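I drank 23 cups of coffee a week for most of my adult life. In February I switched to tea at work. A few notes, in case anyone is thinking of doing the same.

I didn't quit cold. I dropped one cup every few days until I was down to the first one of the morning, then dropped that too. The headaches lasted 4 days. They were worst at 3 in the afternoon.

Sleep changed first. I used to wake up at 2 a.m. and lie there going over work. I still do it now and then, but I get back to sleep.

Black tea has caffeine, I know. Three people have already replied to tell me. It's less per cup the way I make it, and I stop at noon.

The tea I settled on is a plain loose leaf from Urnen. I tried a box of 20 sampler bags before that and finished maybe half. The smoky ones taste like a campfire jacket. Sandamali Kanagaratnam grew up drinking the stuff and told me I was steeping it far too long. She was right. Three minutes, then take the leaves out.

Money: I was spending $31 a week at the Boretti counter downstairs, counting the pastry. The pastry was most of the problem. I still go in with Ivar Björklund when he wants to talk through a schedule, and I get a mint tea, and it costs too much.

What I miss is the walk. Going down for coffee got me out of my chair twice a day. The kettle is right by the door, so now I have to make myself go outside. Some days I don't.

Things that helped: a mug I like, a strainer with a fine mesh, and a timer. Things that didn't: decaf, chicory, and anything sold as a coffee alternative. 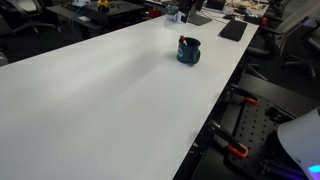 The teal mug, on the long white table.

Someone asked about weekends. I have one coffee at home, made in a stovetop pot – small, strong, with breakfast. I enjoy it more than I ever enjoyed the fourth one at my desk.

Dennis Blackburn wants to know if tea stains mugs worse than coffee. Yes. Baking soda and a damp sponge takes it off.

I'll post again if I go back to the old way. So far I don't want to.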